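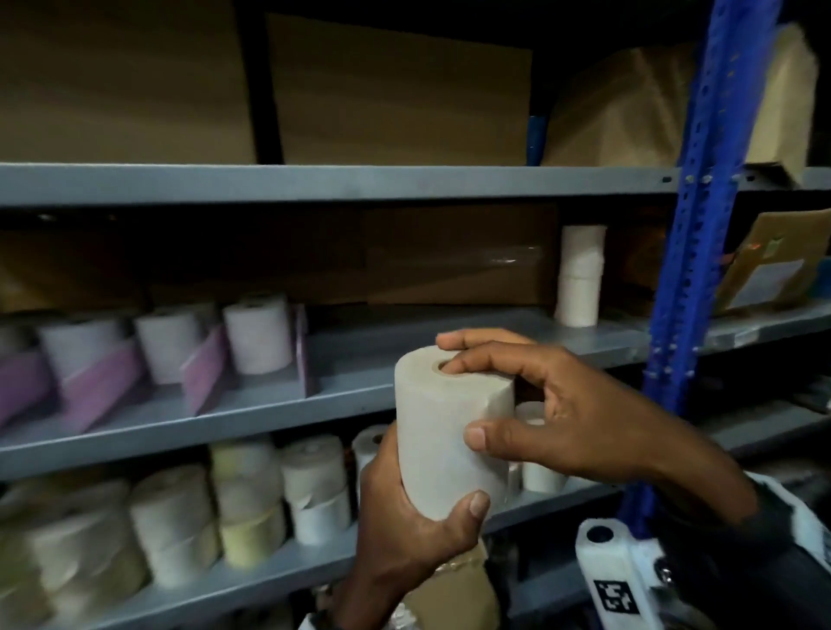

tinta_y_migas
Moderadora del subforo Papel, cocina y despensa
Noviembre de 2024

Tema: ¿Merece la pena comprar el papel en rollo grande para casa?

Hola a todos y a todas, perdonad el tocho que viene, que ya me conocéis. Llevo tiempo queriendo abrir este hilo porque en el de la lista de la compra salió el tema de pasada y se quedó a medias entre recetas de lentejas. En casa somos cuatro, más un perro que entra del patio con las patas como si viniera de arar, y gastamos papel de una manera que me da un poco de vergüenza confesar. Desde agosto compro rollo grande, de los gordos de verdad, y lo guardo en el trastero con las conservas y las mantas de invierno.

Mis impresiones hasta ahora son buenas, con algún pero. Lo bueno es que dura mucho y que he dejado de acordarme del papel cada vez que piso el súper. Lo menos bueno es que no cabe en el portarrollos de toda la vida y que mis hijos, al ver tanto papel junto, han decidido que es infinito (el pequeño se limpió un bigote de cacao con un trozo del largo de una bufanda, os lo juro).

Así que pregunto: ¿quién más lo hace? ¿Dónde lo tenéis puesto? ¿Y os sale a cuenta de verdad o es una de esas cosas que parecen ahorro y luego no lo son? Contadme sin prisa, que yo me leo todo.

pan_de_ayer
Socio desde hace siglos

¡Qué alegría de hilo! Yo estoy contigo al cien por cien. Empezamos cuando mi mujer puso el taller de costura en la habitación del fondo y necesitaba papel para todo, y al final el rollo acabó en la cocina. Compramos los de Grornbridge, que son un poco ásperos pero aguantan una sartén entera sin deshacerse. Lo tenemos en un soporte de pared al lado de la nevera, atornillado bien fuerte, y si tienes tabique de pladur pon tacos específicos, que el mío se vino abajo una noche a las tantas y creímos que habían entrado a robar.

Lo del tirón de los niños se arregla con un soporte que tenga un poco de freno. El nuestro cuesta girarlo y eso ya quita las ganas de sacar metros y metros.

lunares_verdes

Pues yo vengo a llevar la contraria, con todo el cariño. Lo probé una temporada y volví al trapo. Trapos de algodón de sábanas viejas, cortados en cuadrados y guardados en un cajón, y a la lavadora con las toallas. Entiendo que el rollo grande cunda más que el pequeño, pero cunde más porque hay más, y el papel se tira igual. Mi abuela crió a una familia enorme con dos paños y un delantal y aquella cocina brillaba que daba gusto.

Que no quiero sonar a sermón, ¿eh? Cada casa es un mundo y la mía es tranquila, sin niños ni perro. Solo digo que antes de buscar el rollo más grande a lo mejor vale la pena mirar en qué se va. En mi caso la mitad se iba en secarme las manos, teniendo la toalla al lado.

tinta_y_migas

Lunares, no suenas a sermón para nada, y lo de las manos me ha dolido porque es exactamente lo que hago yo. Lo que pasa es que con el aceite no me veo usando trapo. Frío bastante (croquetas, sobre todo, que es lo único en lo que mis hijos están de acuerdo) y un trapo lleno de aceite me da mucha pereza lavarlo. ¿Tú cómo lo haces?

lunares_verdes

Para escurrir fritos uso una rejilla encima de una bandeja y ya. Quedan más crujientes, además, porque no se reblandecen por debajo. Y para la sartén sí reconozco que tengo un rollo pequeñito escondido bajo el fregadero, pero que no salga de aquí.

cuentagotas
Le gustan las hojas de cálculo

Buenas. Yo soy de los pesados que apuntan las cosas, así que aporto mis números por si sirven. El año pasado pasé a rollo industrial de Lomport y fui anotando los servicios gastados en una libreta colgada de un clavo. Con rollo pequeño habíamos gastado 3,319 servicios en un año. Con el grande, en el año siguiente, 1,511. (Pongo la coma de los miles porque la hoja me la saca así, no me riñáis otra vez.)

Ahora, ojo, que ese bajón tiene trampa y prefiero decirlo yo antes de que me lo digáis. Entre medias mi hijo mayor se fue a estudiar fuera, y el servicio del rollo grande es más largo que el otro. Mi conclusión personal es que ahorro algo, pero bastante menos de lo que parece mirando solo la libreta.

pan_de_ayer

Cuentagotas, te admiro y me das miedo a partes iguales. ¿De verdad apuntabas cada trozo?

cuentagotas

Cada trozo mío. A los demás les ponía una raya a ojo cuando les veía pasar con el papel en la mano. Científico, lo que se dice científico, no era.

barro_y_tomillo

Me meto yo también, que leo mucho y escribo poco. Lo que os falta hablar es de la humedad. Nosotros guardábamos los rollos en el garaje, directamente en el suelo, y un otoño muy lluvioso perdimos tres. Se hincharon por abajo y olían a sótano. Desde entonces van en una balda, separados de la pared un palmo, y el que está abierto lo meto en una bolsa de tela para que no coja polvo.

Otra cosa, si compráis para mucho tiempo: mirad el hueco del centro antes de comprar el soporte. Parece una tontería, pero los hay con el agujero muy estrecho y no entran en la barra de casi ningún portarrollos doméstico. Yo tuve que devolver uno de Omoregie precioso, de madera, porque la barra era el doble de gruesa que el hueco. Al final lo uso sin barra, sacando el papel desde dentro, quitando el canutillo y tirando hacia arriba. Hay que tener un poco de maña al principio y luego va solo.

tinta_y_migas

¡Lo de tirar desde dentro no lo había oído en mi vida! ¿Y no se te enreda?

barro_y_tomillo

Las primeras vueltas sí, un poquito. Te quedas con una espiral en la mano muy graciosa y hay que recortarla. Pasado eso, sale bien. Cuando queda poco el rollo se hunde sobre sí mismo y entonces lo dejo suelto en el cajón y se acabó la elegancia. Eso sí, no todos los canutillos salen fácil: si viene muy pegado, apriétalo hacia dentro con los dedos antes de tirar, y si aun así no quiere, mejor dejarlo estar.

lunares_verdes

Yo con la humedad le doy toda la razón a barro. Y añado que los trapos, si se mojan, se tienden. Ya está, ya me callo.

mesa_coja
Recién llegado

Hola, primer mensaje. Yo no lo veo tan claro y os cuento por qué. Vivo en un piso de los de girar de lado para entrar en el baño y no tengo trastero. El paquete de oferta de Flustar traía 10 rollos y estuve meses con ellos debajo de la cama, detrás del sofá y uno, tristísimo, encima del armario del recibidor, donde lo veían todas las visitas. Lo que me ahorré lo pagué en espacio y en explicaciones a mi suegra.

Para quien tenga sitio, estupendo. Para los demás, yo diría que a medias con algún vecino. Ahora compro con la del segundo, nos repartimos el paquete en el portal y de paso me ha dado esquejes de geranio, así que he salido ganando por todas partes.

pan_de_ayer

Bienvenido, mesa_coja, y qué buena idea lo del vecino. Discrepo en una cosilla: no hace falta comprar el paquete entero. En muchos almacenes de hostelería te venden el rollo suelto si preguntas, aunque el cartel diga otra cosa. Yo al principio iba con un poco de apuro y me atendieron de maravilla.

cuentagotas

Suelto sale más caro, Pan. En mi zona, bastante más. Depende del sitio, claro, pero yo antes de presumir de ahorro miraría los metros y no el número de rollos, que con eso nos la cuelan siempre. Hay uno que anuncia 1,000 servicios en letras enormes y luego cada servicio es del tamaño de un posavasos.

tinta_y_migas

Pues me llevo deberes para rato. De momento voy a poner una toalla de manos colgada justo al lado del fregadero, a ver si dejo de coger papel por inercia, y voy a probar la rejilla con las próximas croquetas. El rollo lo mantengo para el aceite y para las patas del perro, que ahí no hay trapo que valga (lunares, te reto a que vengas un día de lluvia).

Y barro, esta tarde subo los rollos a una balda alta, que en el trastero los tenía pegados a la pared. Si alguien conoce un soporte con freno y barra fina que no cueste un riñón, que lo deje por aquí debajo, por favor - el de pan_de_ayer me interesa, si me dices la medida de la barra.

pan_de_ayer

Te la mido mañana, que ahora está mi mujer en la cocina con la masa de las empanadillas y no se puede pasar.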